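Home Files Issues Wiki Releases Search

kevholm-tabletop / README

Equipment planning notes and data card for the small-objects set

What this repository is

A set of short recordings made with hand-held grippers on tabletops, plus the purchase notes that go with them. The recordings were made to help us decide what to buy. They were not made to back up a decision we had already taken, and anyone at Kevholm who wants to use them that way should read the section on limits first.

The question we started with was simple: do we need arms this year, or can we put the money into hand-held grippers and people's time? Two vendors told us we needed arms. Both of them sell arms. The Anar quote came bundled with a training day and a service plan that we couldn't remove from the total. The Rudd quote was shorter and left out mounting, cabling and the table itself.

Contents

- recordings/ holds 1448 clips. Of these, 1279 passed review and are listed in the keep file. The rest are still here, in a separate folder, and you should look at them before you trust the keep rate.
- budget/ has one sheet per option, with list prices removed at the request of the vendors. The line items are all there.
- notes/ has the plain-text logs, with the spelling left as it was typed.
- review/ has the rules we used for keeping or dropping a clip.

Tasks

Items are everyday things: combs, small containers, and the kind of stuff that ends up in a bathroom drawer. We picked them partly for cost. If a gripper can only be tested on parts that come from its own maker, the test tells you about the parts.

Long thin items on a flat table were put on the list early, and they stayed on it through every round of cuts. A vendor demo tends to use a cube or a soft ball. A thin handle lying flat gives the fingertips very little height to work with, and we wanted that in front of us before signing for anything.

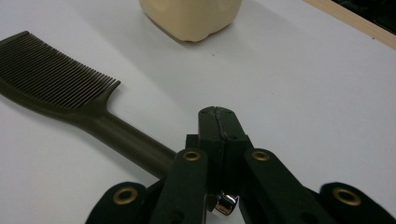 Why budget for 3 grippers when the clips only ever show one at a time, asked Jinero in a comment on the first draft of the budget sheet, adding that a spare set of fingertips would cost less than a spare gripper and would fix most of what goes wrong on a table.

The comment is fair and we changed the sheet. The plan is now 2 complete grippers and a line for replacement fingertips and fasteners. We kept the second gripper mainly for scheduling: with one unit, a loose joint on a Monday morning stops all recording until someone finds the right driver.

What we think of the options

Option A, arms now. It looks good in a slide deck. The sheet gets worse the longer you read it. Installation is charged apart from delivery, the safety review is charged apart from installation, and the quote assumes a floor stronger than ours. We asked what share of the first year a new customer normally spends setting up. We got a brochure.

Option B, hand-held grippers only. Cheap to start, and the cost moves into labor. People get tired, and a tired hand records differently from a fresh one. Any budget that leaves out rest time for the person holding the gripper is too low. Our first version left it out.

Option C, hand-held now and one arm later. This is the current recommendation, with the warning that "later" has a way of turning into a deposit. The sheet has no deposit in it. Please don't add one without opening an issue.

Option D, rent. We wanted this to work. The rental terms made us pay for wear on the fingertips at the price of new ones, so a heavy month cost more than we could defend.

Review rules

A clip is kept if the object can be made out, the fingertips are in view for the main part of the motion, and the log entry matches. It is dropped for a missing log entry, even if the recording is fine. That rule threw out some good clips. We left it strict on purpose, and you are free to rerun the review with a looser one.

Known limits

The keep count measures whether a recording is usable. It does not measure whether a grasp would work on an arm, and no number in this repository does. A person corrects for small errors without noticing, and you will be paying somebody to put that correction back when an arm arrives. None of the quotes had a line for it.

Tables, lighting and objects all came from the same building. If your site has darker tables or glossy ones, run your own small batch before copying our totals.

Labor hours in the budget sheets are from our own logs. They cover recording and review. They do not cover meetings about recording and review, which took longer than we would like to print.

Before you copy the budget

1. Open the line items and ignore the totals.
2. Ask each vendor for the price of a fingertip, a fastener and a shipping box.
3. Get the lead time for those parts in writing.
4. Put your own labor rate in the yellow cell. The default is ours and is probably wrong for you.

Status

The arm purchase is on hold until the May review. The fingertip order has gone in. Corrections to the sheets are welcome as issues, and corrections to the logs should be made as new entries so the old ones stay readable.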